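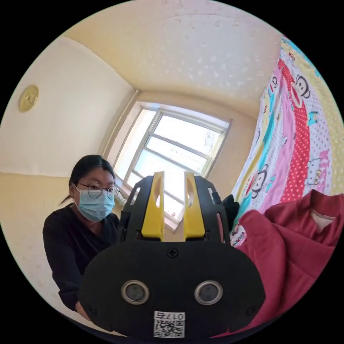

Cream wall over beige, with the daylight coming in from the window. A bedroom in Skillunside.

The Bedroom in the Cold Months
From the home pages of Ivby, 19th January

I have a weakness for other people's bedrooms. Living rooms have usually been tidied for company, and kitchens tend to get all the money, but a bedroom is where the real blankets are, the ones somebody picked because they liked them (or was given at nine years old and never gave up). So when we planned a winter piece on bedding I asked if we could skip the showrooms altogether and spend the day in an ordinary apartment, and off we went to Skillunside, up four flights of stairs, with a bag of rolls from the bakery on the corner.

The apartment is 725 square feet in all, in one of those Brikurlow buildings where every window seems to look out at somebody else's. The bedroom takes its share of that and no more. You can reach most of it from the bed, and I mean that as a compliment. What it does have is a big window, and after a gray drive in I could have stood at it all morning.

We talked first about the heavy stuff. I grew up in a house with one good velvet throw, which lived on the back of the couch and which we were forbidden to nap under, and I have been making up for it ever since. A deep red is my favorite for January. It goes nearly black down in the folds and then warms up again wherever a ridge catches the light, and it makes a pale room look as if somebody has lit a lamp in it. The trouble comes when you have to fold the thing. Plush cloth has opinions. It slides off the end of the bed, it drags, it takes up twice the room you expected, and if you pinch it in the wrong place the whole middle sags to the floor.

My method, for what it's worth, is to work standing up. Take hold near a corner, lift high, and let the weight of the cloth pull itself straight before you bring the edges together. Smooth the pile in one direction as you go. Fold it loosely in thirds, never in tight little squares, and give it the top shelf, where nothing will sit on it. A long soft crease will hang out by supper. A sharp one can still be there in September.

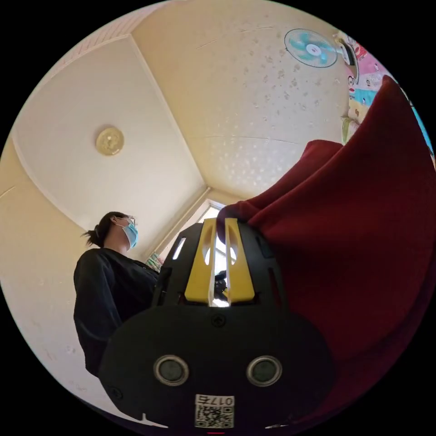
What It Costs to Be Warm

Less than the catalogs would like you to think, I'm glad to say! At Segura, the fabric store two doors from the bus stop, I was quoted $17 a yard for a plush maroon that felt lovely in the hand, and you could hem it yourself in an evening with the radio on. Finished throws on the rack by the door went up to $230, and those were handsome too, but I kept going back to the bolt.

If you buy by the yard, wash a scrap before you cut anything. Red dye can travel, and you would rather it traveled onto an old dishcloth than onto your sheets. Then wash the full piece cold, on its own, and dry it over a rail with the pile facing out.

Now, the bed itself. I was brought up to believe that everything on a bed ought to match, and I have spent my grown life getting over it. Give me pink and turquoise stripes with polka dots. Give me the cheerful spread with the cartoon monkeys all over it and a flowered pillow in green and white that has nothing whatever to say to it.

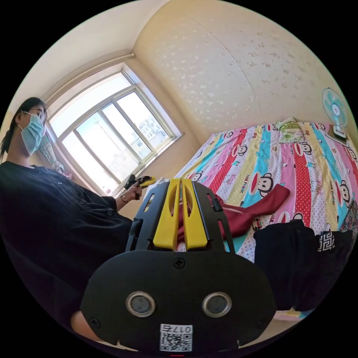 A bed like that will wake you up on a dark morning better than coffee does, and the only rule I would hang on to is to keep the walls quiet around it. Cream and beige are dull on a paint card and wonderful behind a loud bedspread. Patterned curtains are fine too, if they are soft in color, and a light blue is hard to get wrong. Pull them well back during the day so the glass is clear and the window can do its work.

As for the sill, leave it mostly bare until spring. Mine collects hand cream and library books, and every evening I have to move 2 or 3 of them before I can draw the curtains.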